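Leonie Fankhauser Likes a Clear Surface

Leonie Fankhauser had the kettle going before I got my coat off, and she was already talking about tables. She has helped people sort out their kitchens and spare rooms in Carthorpe since 2000, and she still gets excited about it, the way some people do about gardens or old cars.

"People call me about the cupboards," she said, pouring. "It's always the cupboards! And I say fine, we'll get to those, but first show me where you put things down when you come in the door."

Her rule is that one surface in the house gets cleared all the way, down to the last pen, before a single drawer is opened. She likes a pale one best, white or a light gray, as you notice a crumb or a stray receipt on it right away.
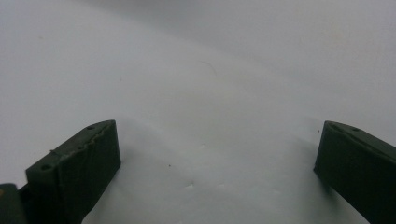 A pale surface, the kind Leonie likes to start with.

I asked her what happens to all the stuff that used to live there, and she laughed for a good while. "It goes on the bed," she said. "Then you have to deal with it, or you're sleeping on the couch." One client, Amedeo Serra, had 221 takeout menus and old envelopes in his pile — she made him count them out loud — and he kept 2.

She isn't strict about what comes back, either. A fruit bowl is fine, and so is the mail, if it's today's mail. Her own table had my notebook on it by then, and two cups, and a plate of ginger cookies she kept nudging my way.

"Leave it bare overnight," she told me at the door, still holding the plate. "Have your breakfast there and see what you miss. My sister missed the toaster, so the toaster came back."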